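Print this page | E-mail this page

Come work with us on the Murkico line – cell operator, second shift

Hi, I'm Cúc Hứa, and I run the finishing room at Lenitz. We clean up, check and pack molded plastic housings, and I'm looking for one more person to join my crew in July. I asked if I could write this ad myself, so if it sounds less like HR and more like somebody talking over a lunch table, that's why!

I started in this room when every single cover got picked up, turned over and set down by hand. You did that 2000 times a shift and your wrists let you know about it at night. Now we have 3 robot cells doing most of the lifting and turning, and the job has changed a lot. I still get asked if the robots mean fewer people. When the cells came in we were 41 on the floor, and we're 41 now, plus you if you apply. Some of the old packing jobs are gone, though, and the folks who had them had to learn something new. A couple of them loved it right away and a couple of them grumbled for months (I was one of the grumblers).

What you'd mostly be handling, or watching a gripper handle, is the white housing cover – a shallow thing with a raised rim and round hollow posts standing up from the floor on the inside. The posts are where we're fussy. If a rim or a post comes out of the mold wrong, I want a person to notice it and say so.
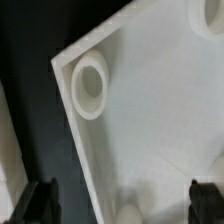 What you'd do

- Start up and watch two cells, and clear them when they stop
- Check covers by eye and by fingertip, mostly rims and posts
- Swap finger pads and move pick points a little when a new batch sits differently
- Write down every stop in the Coltero log, even the silly ones
- Take your turn at the hand bench, which we kept – everyone rotates through it

What I'm looking for

You don't need to know robots. I didn't. We give you 57 hours of paid training, part of it with the technician from Khumalo who set up the cells, and you won't be left alone with one until you say you're ready. I do need somebody who will hit the stop button without feeling bad about it, and who can stay interested in white plastic at nine in the evening. Factory or kitchen work is a great background.

Second shift runs 2:30 to 11 p.m. You'll be on your feet for a lot of it.

How to apply

Send me a few lines about yourself and the last job you had. A resume is fine but I'll read the few lines first. If you'd like to see the room before you decide, say so and I'll walk you through at shift change – bring closed shoes, I've got spare glasses.

Print | E-mail to a friend

Contact | Copyright Lenitz, all rights reserved | Back to top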